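The Long Way to Pick Up a Dustpan

A warehouse in Plarnden is collecting robot grasps by the thousand, and most of the work is keeping the records straight

Jul 7, 2018

The tally on the whiteboard said 1399 when I arrived at Brelska's Plarnden site, a little after eight in the morning. By the time I had signed in and found somewhere to leave my coat, someone had rubbed out the last two digits and left a gap.

"We lost some overnight," said Preben Hafstein. "They're still on the disk. They just don't count anymore."

What gets counted in Plarnden is attempts. An attempt starts when a robot arm leaves its rest position and moves over a bin of household objects. It ends when the gripper has closed, lifted, and let go again, whether or not there was anything in it. Each one takes less than a minute. The arm's joint positions, the opening of the gripper, and the view from a fixed camera are all saved together, and the bundle becomes one example for a program that is supposed to learn, from enough of them, how to pick things up.

Hafstein runs the collection. He is a tall man who spent eleven years servicing packaging lines before he came to Brelska, and he still talks like a line mechanic. An arm is "up" or "down." A day is good if the arms are up. The learning side of the project is handled at another office, in Avley, and he is happy to leave it there.

"They send me a list of what they're short of," he said. "I go and get it."

This month's list was a page and a half. It asked for more attempts on flat things, more on things with holes through them, and more on things lying on top of other things. It also asked for 200 attempts near the walls of the bin, where the gripper has the least room and the program does worst.

The walls are the reason the bins look the way they do. A new one is an even gray. After a few weeks of metal fingers working against the sides, the surface goes. Hafstein used to replace a bin as soon as it was marked. Then Avley asked him to stop. The program had been trained mostly on clean bins, and when it was tried on a scuffed one it reached for the scuffs. It had never seen a mark on a bin floor and took the dark patches for objects. So the worn bins stay in service now, and a bin is retired only when it cracks.

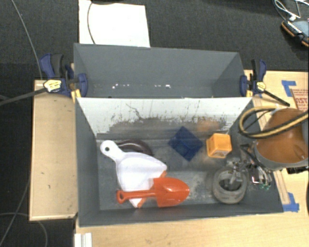 Photo: Brelska

At each station the bin is a double one, with two compartments side by side, clamped down so that it can't creep when the arm pushes on it. The idea is simple enough. The arm works one compartment until it has moved everything across to the other, then turns around and works its way back. Nobody has to refill anything. In the early version there was a single bin, and a person sat next to it and threw the objects back in. Hafstein did this himself for the first two weeks.

"You get slow," he said. "And you start placing them. You don't mean to, but you put the ring flat and you stand the block up, because that's tidy. Then the robot only ever learns tidy."

Dropped objects land how they land. A toy shovel ends up across a dustpan. A block comes to rest on a corner of something else, or a ring settles against the wall where the fingers can barely get down to it. Those are the cases Avley wants, and dropping is a cheap way to make them.

The objects themselves come from discount stores. Hafstein keeps them in numbered tubs on steel shelving along the back wall, 452 items when I visited, each one entered in a spreadsheet with its weight and where it was bought. There are sponges, spatulas, plastic cups, pet toys, rolls of tape, a great many building blocks. Anything with a sharp edge is left out, as is anything that sheds. A felt ball was removed in the spring after its fibers got into a finger joint and stopped the arm for most of an afternoon.

Dustpans have been in the set from the start. They are a bad object, in the sense Hafstein uses the word, meaning useful. The handle is easy. The pan is wide, thin, and slightly springy, and if the gripper takes it by the lip the whole thing swings and usually falls. A person knows to go for the handle without thinking about it. The program had to fail at the lip a great many times before its choices began to drift toward the other end, and it still goes for the lip when the handle is covered.

Failures are kept. This took some explaining to the people who pay for the project. An early report to the company's management gave the share of successful grasps in the first batch, which was under a third, and there was a phone call about it. Hafstein's answer was that a batch with no failures in it would be close to worthless, as the program would have nothing to compare against. He was asked to put that in writing and did, in two sentences.

What does get thrown out is anything mislabeled. That was the trouble on the morning I came. To decide whether an attempt worked, the system checks how far apart the fingers are after lifting. If they have closed completely, the gripper is empty and the attempt is marked as a failure. If something is holding them apart, it's a success. But one station's reading had drifted during the night, and its fingers were being reported as slightly open when they were shut. A whole run of empty grasps had gone in as good ones.

"That's the worst kind," Hafstein said. "An arm that stops, you know about it. This one ran beautifully."

He spent the next two hours at a desk going through camera stills from the run, one after another, with a key for yes and a key for no. I sat beside him for part of it. The work is dull and requires attention, a tiring combination. Some were easy to call. Others, where a thin object might or might not have been between the fingers, he set aside for a second person. Vestergaard, the shop down the road that machines the project's spare fingers, had been asked for a small gauge block that could be gripped at the start of each shift to check the reading. It was due at the end of the week.

There are other ways of going about this. Some groups have people steer the arm by hand, so that every example shows a sensible grasp. Others build the whole thing in simulation and never touch a real dustpan. Hafstein has seen both and has no quarrel with either. Steering gives better examples but fewer of them, and it needs a person at every arm for every minute. Simulation gives as many as you like, though the simulated tape doesn't stick to anything and the simulated bin has no scratches unless someone remembers to draw them.

Brelska's method sits between the two. The arms choose their own grasps, using whatever version of the program is current, with some random variation added on purpose. Every couple of weeks Avley sends a new version, and the arms get a little less clumsy. The change is hard to see day to day. Hafstein showed me a run from October, on an early version, in which the gripper came down repeatedly on a bare patch of floor a finger's width from a block. It did this nine times and then caught the block by accident on the tenth. The current version misses too, but it misses near the object, and it seldom tries the same thing twice.

The daily target is 1000 attempts across all stations. On a good day they pass it by midafternoon and keep going. On a bad day it's cables. The hoses and wires that feed the gripper have to follow the arm through every reach and twist, and they catch on things. They rub. A connector works loose and the camera drops out for a second, and every attempt touched by that second has to be found and pulled. Hafstein walks the row at the start and end of each shift and runs a hand along each hose, feeling for flat spots. He has asked for a sensor that would do it for him. He doesn't expect to get one this year.

I asked whether he ever watched the arms just to watch them. He said people who are new to the room do it for a week or so. They root for the robot. They lean when it leans. After that they stop hearing it, and what gets their attention is a change in the sound, a motor working harder than it should or a stretch of quiet where there ought to be a clunk.

In the afternoon he cleared one station, lifted the objects out by hand, and put in a different tub — kitchen things this time, with a colander and a set of nested measuring cups that he expected to cause problems. The cups come apart when lifted. Is that a success, if two are picked up and one falls back? The rule at Plarnden is that it counts, provided something is still in the gripper at the end. Avley would like it recorded separately. They have been discussing this by email for some time, and the spreadsheet has an extra column for it, which is so far blank.

The arm went down for the colander first and got it by the rim. Hafstein watched that one through, then went to update the whiteboard.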